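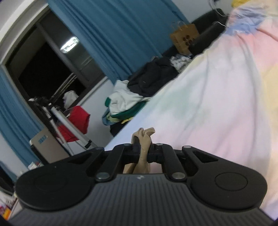 Þrastardóttir
Thread starter, member since January
28 October 2016

Hello everybody, long one, sorry in advance! I sleep, dress, draw and dry my laundry in one room, and the bed has become the place where all of it lands. The pastel duvet is lovely and I bought it to cheer the place up, but by evening I am moving clothes off it so I can lie down, and in the morning they go back on. My wooden hand (the jointed kind you draw from) turns up in with the laundry more often than on my desk. The room itself is 1100 a month, so a bigger one is not happening. I have a rack, I have hangers, and I have a paper shopping bag standing by the bed that I keep meaning to do something with. Where would you start?

Stescombe
Regular, 412 posts

Welcome, and please don't feel bad, half of us sleep next to a pile. I would start with the worn-once clothes, the ones that aren't dirty enough for the wash and aren't clean enough for the drawer. Mine used to travel from bed to chair and back for weeks. Give them five hooks on the back of the door and when the hooks are full, something gets washed. I'd also get a lidded basket for the foot of the bed, and the paper bag could go out with the recycling.

Bodmont
Moderator, 479 posts

I'm going to disagree with Stescombe, in a friendly way! Hooks turned into a second pile for me, only vertical, and my sweaters all grew little shoulders. Fold everything, same evening, no exceptions. And keep the paper bag, stand it by the door and use it for things to give away. It costs nothing and it leaves the house when it's full.

Stescombe
Regular, 412 posts

Same evening, no exceptions, says the person with a walk-in closet :) Some of us get home at nine and want soup.

Þrastardóttir
Thread starter
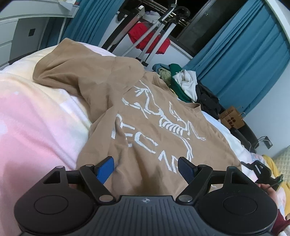 Folding is where I come unstuck, Bodmont, and hoodies most of all. T-shirts I can manage, but a hoodie has all that bulk at the top and it won't stay in a square whatever I do. I lay it out flat with the back up, like the tan one with the big skeleton bird on it, and the hood bunches up at one end and the print goes all wrinkled, so I give up and it joins the heap with the green one and the white one. Do you fold the hood down first, or the sleeves?

Bodmont
Moderator, 479 posts

Sleeves first, straight across the back, then the sides in, then bring the bottom up toward the neck and tuck the whole bundle into the hood. It makes a sort of loaf. You can stand them in a drawer in a row and pull one out without wrecking the rest.

Premov
Member, 349 posts

I'd hang the hoodies and fold everything else, but the loaf is good for travel. Do you have any room under the bed?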